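Tiltilthorpe Two-Arm Bench Cell: Setup and Care FAQ

These are the questions that come up most from people who are putting a cell together or have just inherited one. If yours isn't here, check the wiring notes too, they overlap a lot.

What do I need before I start mounting the arms?

A flat bench, a front rail that is already square, both mounting plates, and a good hex key set. Get a fresh one! Half the stripped screws we see come from a rounded-off key. Clear a whole afternoon for the first build. The second cell goes much faster, and by the third you'll be doing it with the radio on.

In what order do the parts go on?

Front rail, side rails, plates, arms, cables, walls. You can put the walls on earlier if you like, but you'll be reaching over them for everything else. Leave the plate screws finger-tight until both arms are standing, then go around in a cross pattern and snug them up. Go around once more after the first day of running.

How should the cables run along the arm?

Along the links, with slack at every joint that bends. Move the arm by hand through its full reach with the power off and watch the cable the whole way. If it goes straight and tight anywhere, give it more. If a loop hangs low enough to sweep the table, take some back. We had a cell at Sokol that dropped its gripper connection every time the arm folded in, and the fix was a little more cable at the elbow. Two minutes' work after a week of head scratching.

Should both arms get the same amount of slack?

Start them the same, then adjust each one for the work it does. An arm that spends its day folded toward the center of the table wants a bigger loop at the wrist than one that mostly reaches straight out.

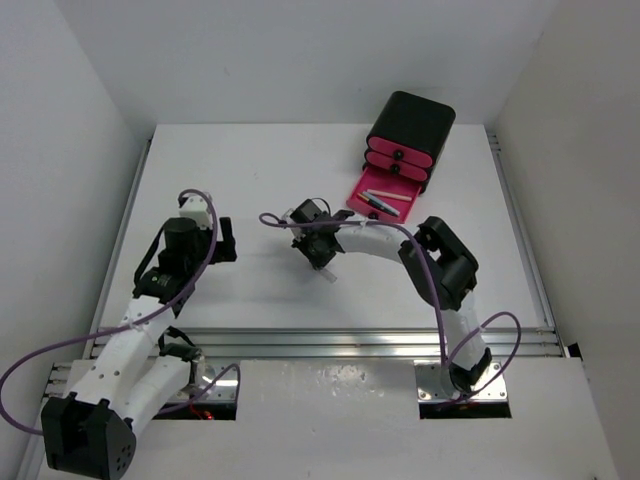

Cell with the drawer unit on the table, bottom drawer open. The purple cables follow the arms with a loop near each base.

Where should the drawer unit go?

Toward the back of the table on one side, turned so the drawers face the arm that will open them. Leave room for a drawer to come all the way out without touching the forearm. The easy way to check is to pull the bottom drawer by hand, park the arm in its working pose, and see how much space is left between the two. Once you like the position, put small pencil marks at the corners of the casing. You will bump it, and the marks save you a full re-teach.

Does it matter what I put in the drawers?

Pens and markers are great for a first test. They roll, they're different thicknesses, and it doesn't hurt anything if one gets dropped. Keep the caps on. Marker ink does come off a white tabletop, but it takes a while and you'll mutter through all of it.

How often do I check the screws?

Every 84 hours of running time for the plate screws, and at the same visit put a key on the gripper screws. Write it on the log sheet. The elbow housings can wait for the big service at 2000 hours, unless you hear clicking.

I hear clicking. Now what?

Power down and wait 15 minutes for the motors to cool off. Hold the lower link steady with one hand and rock the next link gently with the other. Play you can feel in the elbow usually means a loose horn screw. If the joint feels solid, look at the cable next — a connector tapping on a housing sounds exactly like a bad gear, and it has fooled all of us.

The gripper closes but things slip out. Is it worn?

Maybe, but clean it first. Wipe the contact faces with a damp cloth, let them dry, and try again. If it still slips, re-run the zero position for the gripper motor. Replacement finger pads are in the Nutex bin, part 248, and swapping a pair is a really satisfying little job.

How do I clean the tabletop and walls?

Soft cloth, mild soap, arms parked and power off. Get into the grooves of the front rail with a dry brush, where dust and lost screws like to collect. Please don't spray anything near the base joints — put it on the cloth.

Can I move a finished cell to another room?

Yes! Two people, arms folded and strapped, cables unplugged at the base and taped to the lower links. We rolled one from the Lumberg room to the far end of the building last July and had it running again by 4 p.m. Redo the zero positions on both arms before you run anything, and check the drawer unit against its pencil marks.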